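Shared workshop at Camandale reports progress on robot arm and hand

Sunday, July 8, 2018

The Camandale Shared Workshop has published an interim report on the robot arm and hand which its members have been assembling at the Vatier Street premises. The report confirms that the arm has been joined to its hand and that a programme of handling exercises is under way at the bench. A public open evening will be held in August. 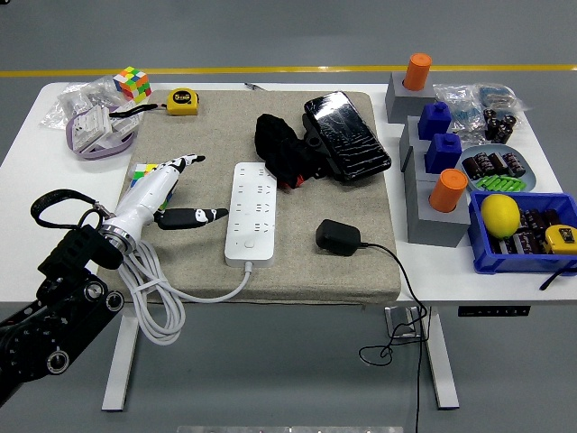
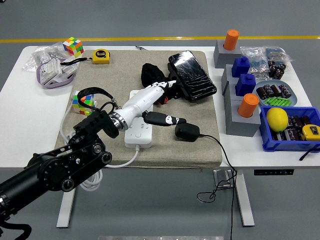 The arm and hand over the bench mat at Vatier Street, with the power strip, the cracked smartphone and the grey blocks used in the handling exercises.

The project was approved by the members' meeting last autumn under the title Tronent, the name by which both the machine and the working group are now known. Its stated purpose is to give members practical experience of building and maintaining a jointed arm, and to leave the workshop with a machine on which others may learn. The group meets twice a week and is open to any member who has completed the electrical safety induction.

According to the report, members have recorded 478 hours of work on the project to date. The greater part was spent on the joints and on the routing of cables, both of which had to be done a second time after the first assembly was found to restrict the movement of the wrist. The hand was fitted in the spring. Control software has been written by members and is kept on the workshop's own server, where it may be read by anyone holding a membership card.

The handling exercises use ordinary articles in place of purpose-made test pieces. Those on the bench include puzzle cubes, tape measures, a lemon, a power adapter and a quantity of capacitors, together with orange cylinders and blue bottle-shaped pieces set out on grey blocks. The working group considers that articles of differing weight and surface give a fairer account of what the hand can manage, and they are easily replaced from the stores cupboard or a nearby shop.

Of the 64 exercises on the group's list, more than half have been attempted. The report does not give a success rate for each. It states that larger articles with flat sides have presented few difficulties, that small cylindrical parts remain unreliable, and that cloth is to be left until the grip settings have been revised. Cables are treated as a separate heading. A lead attached to an article can pull it out of position as the hand closes, and the group intends to repeat every exercise of this kind at a lower speed before recording a result.

Expenditure on the project stands at 361 pounds from the workshop's general fund, against an allowance of 900 pounds for the year. This sum covers fixings, cable, connectors and the mat. The principal parts of the arm and hand were supplied under a separate grant from the Peltonen Fund, which supports technical education in the district and which has asked for a written account of the work by the end of the year. The remainder of the allowance is expected to be spent on spare connectors and on a second set of test articles.

Members who use the main room are reminded of the following arrangements while the project continues. The bench is reserved for the working group on Tuesday evenings and throughout Saturday. At other times the arm must not be switched on unless two inducted members are present. The height of the desk should not be altered, as the positions stored in the software depend upon it. Articles placed on the mat are to be left as found, and loose parts in the trays and bags should not be taken for other projects without the agreement of the working group.

The report also records a number of matters still to be settled. The first is the cable from the hand, for which a fixed guide along the arm has been proposed. The second is the question of where the machine will be kept once the project closes, as the main room is required for evening classes from the autumn term. The management board has asked for proposals on both points and will consider them at its next ordinary meeting.

The August open evening will include a talk on the assembly of the arm, a supervised session at the bench and an opportunity to inspect the drawings. Admission is free, although places for the supervised session are limited and should be reserved in advance through the workshop office. Children under 14 must be accompanied by an adult. The Vatier Street entrance has step-free access, and visitors arriving by car are asked to use the public car park opposite.

Copies of the interim report may be consulted at the office during opening hours or requested by post. Members wishing to join the working group should give their names to the office before the end of the month, stating whether they have completed the electrical safety induction and which evenings they are able to attend.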